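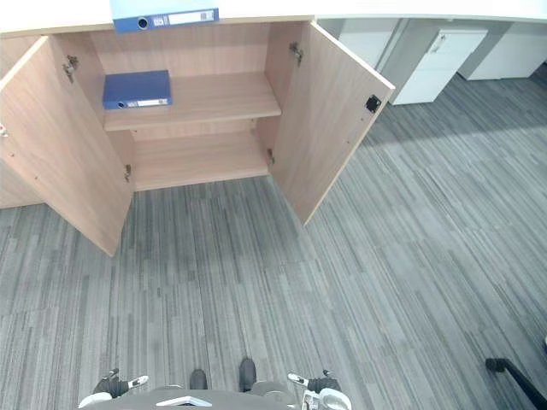
My kids learned fractions in our kitchen, mostly by accident, and mostly because I can't be trusted to find my own measuring cups. So I've gotten into the habit of handing over the recipe and letting them work it out!

Start with halving. Take a cookie recipe and make half of it, then ask what half of 3/4 cup is. Mine always guess wrong the first time (so do I, some days). Get out the 1/8 cup scoop and let them count how many it takes to fill the bigger one. They'll see it's six, so half is three scoops.

Pizza is good for comparing. I cut one pie in eighths and one in sixths and ask which slice they'd want. The little one picked eighths for weeks, as eight is the bigger number, until she lined them up on her plate.

Older kids can do the oven. Our old cookbook is all Celsius, so 375 on our dial is a sum for them to do backward: take away 32, times 5, divided by 9. You end up near 190.

One more thing, write the halved amounts right on the recipe card in pencil. I once did the sugar in my head and forgot by the time I reached the flour, and those were 2 trays of very sweet crackers.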